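Equipment planning for robot cells

Equipment planning for robot cells is the process by which a workshop, laboratory or small manufacturer decides what machinery to buy, in what order, and how much to set aside for it. The term covers the robot arm itself and the items that surround it: the gripper, cameras, table, guarding, cabling, spare parts and floor space. It also covers running costs over the working life of the cell, which are often budgeted separately from the first purchase.

Scope

A plan normally begins with a list of tasks and the objects to be handled. The weight, size and surface of the objects set the payload and reach of the arm, and these two figures do more than any others to fix the price. Buyers who choose the arm first and the task afterwards tend to spend more on adaptor plates and custom fingers.

Most plans divide spending into capital items and consumables. The arm, controller and bench are capital. Finger pads, cable ties, protective sleeves and cleaning materials are consumables. Grippers fall between the two, and accounting practice varies – some organisations write them off in the year of purchase, others spread the cost over the life of the arm.

Budget lines

The planning sheet used at the Totcombe workshop, dated 13 February 2022, is laid out in the usual way. It lists one bench cell with a single arm and gives separate lines for the end effector and for sensing. The gripper, supplied by Verbeke, was entered at £2,518 with one set of fingers. The wrist camera, mounting bracket and cable from Lemik came to £1,778. A further £500 was held for replacement fingers and pads during the first year.

The sheet did not include installation. This was carried out by the workshop's own staff over 2 days and charged to a maintenance budget. Leaving labour out in this way makes cells difficult to compare, and later versions of the sheet carry a line for it.

Items commonly left out of a first budget include:

Delivery and unpacking
Electrical work and extra sockets
Risk assessment and guarding
Software licences after the first year
Storage for test objects
Training for staff who join later

Choice of gripper

Parallel grippers with two fingers are the usual first purchase for a general bench. They are simple to mount and can be refitted with different fingers as the work changes. Suction tools suit flat, sealed surfaces such as boxes and bagged goods, but need an air supply or a vacuum unit, and this has to be costed. Hands with several jointed fingers are dearer to buy and to repair.

Narrow fingers reach into tight spaces and can take hold of a thin rim. Wide fingers spread the load and are kinder to soft items. Where the work is mixed, a plan may allow for both, with a quick-change plate between the wrist and the tool.

Cameras and lighting

A camera fixed at the wrist gives a close view of the fingers and whatever is near them. It adds weight that must be taken off the payload, and its cable has to follow every movement of the arm. A second, fixed camera is often budgeted to show the whole bench.

Clear plastic is hard to handle by sight. The surface behind it shows through, and the edge may be marked only by a line of reflected light.

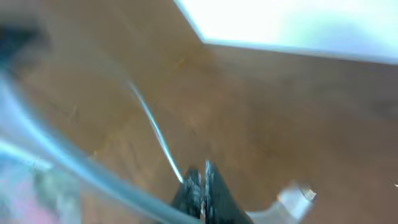
Gripper fingers beside a clear, curved plastic object on a wooden tabletop, seen from the wrist camera. Photo: Cindeo

Lighting is cheap compared with the rest of the cell and is frequently bought last. Diffuse lamps and blinds reduce glare, and a matt bench covering may be entered on the same line. Motion blur is dealt with through shorter exposure times, which in turn call for more light, so camera and lamps are best chosen together.

Timing and replacement

Lead times differ between suppliers and between parts of the same order. A gripper may arrive well before the arm it is meant for, and warranty periods can start on delivery. Orders at Totcombe are now grouped so that the main items arrive in May, when bench space is free.

Fingers and cables wear soonest. The arm and controller usually outlast several sets of both, though a controller may lose software support while still in working order. Plans for longer periods therefore include a review date for the controller, separate from that of the arm.

See also

End effector
Machine vision
Payload
Total cost of ownership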